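Fly swatters are back at the Plillidwood hardware counter

If you stopped by the counter on Tuesday hoping for a fly swatter and went home with nothing, good news: the new box is in! I picked one up first thing, before 8 in the morning, and I was already the second person in line (the first was buying birdseed and had opinions about the parking).

For anyone who missed the whole saga, the store ran out back in March, when that odd warm spell brought every fly in Plillidwood indoors at once. Fumport, the wholesaler that fills the order, only ships swatters by the case, and a case is 1000. That's a lot of swatters for a town our size, so the store went halves with Yordanov, the feed place out on the county road, and the two of them have been waiting on the truck ever since.

The new ones are plastic, in a pale yellow-green that I'd call unripe pear. I like the color. You can spot it on a dark tablecloth without hunting, and my old brown one spent half its life lost on top of the fridge. 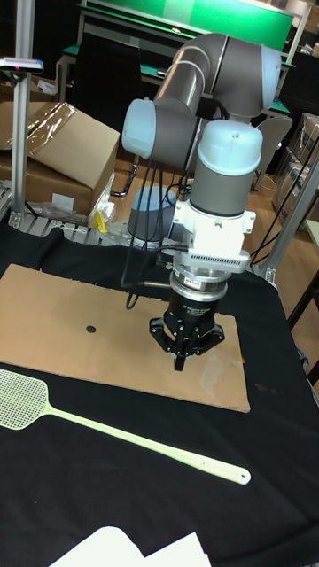 Edmund Nowakowski wrote in to say that color is beside the point and that the old wire-handled kind had more snap to it. The plastic ones bend too much for him, he says, and he'd like the store to carry both, even if the wire ones cost a little more.

Fair enough, Edmund! I passed that along at the counter and they're going to ask Fumport about it when they next order. No promises on when that will be, because at the rate we use these things we could be set for years.

I will say a word for the plastic, though. The handle is long, and that matters to me because our kitchen window is over the sink and I'm not tall. The head is a flat mesh with a grid of small holes, the same idea as always, and it rinses off under the tap in no time. I also lean on mine to fish cat toys out from under the stove (don't tell the cat).

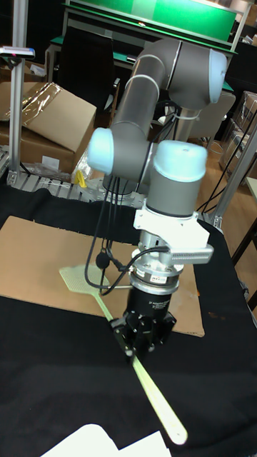
They're 2 dollars each, or 3 for five dollars if you want one for the porch and one for the camper. Yordanov has them at the same price, next to the Flandutine fly strips by the register. The strips didn't run out, by the way, so if you'd rather hang something up and forget it, both places have plenty.

The counter is open until five on weekdays. Bring cash if you can, as the card reader is still acting up.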